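Hello, and thanks for stopping by! This card covers the handling rules we keep for the **Cundilwood** grasping set, and it's worth the few minutes it takes, even if you only came for the files.

## Before you record

Check the printed parts first. Layered plastic can split along its print lines, so run a fingernail over each bracket and finger arm, and swap anything that catches – we'd so much rather lose an afternoon than a finger pad halfway through an episode. 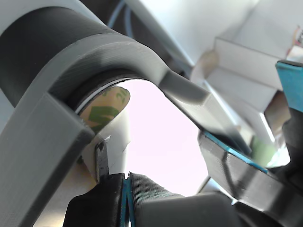
Close slowly on anything cylindrical, and keep your hands outside the reach of both arms until the operator has said "clear" out loud (yes, every time, even when you're working alone and feel silly).

## Mounting and cables

- Tighten base plate screws in a cross pattern.
- Leave slack at the elbow, and tie cables to the segment above it.
- Log every change in `mounts.md`.

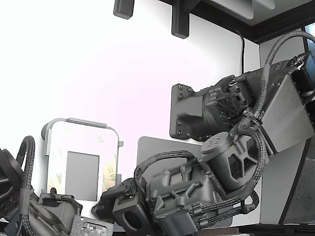

**Grudorberg, Wed 15 May**

Dagim Tilahun has merged the cable rules into the main branch, so the old Remamura sheet is retired. The release holds 1,127 episodes, 94 of them flagged `review`. Please don't train on those until Malou Toft has cleared them.

Still open: a speed limit for two-arm work, which we hope to settle by December.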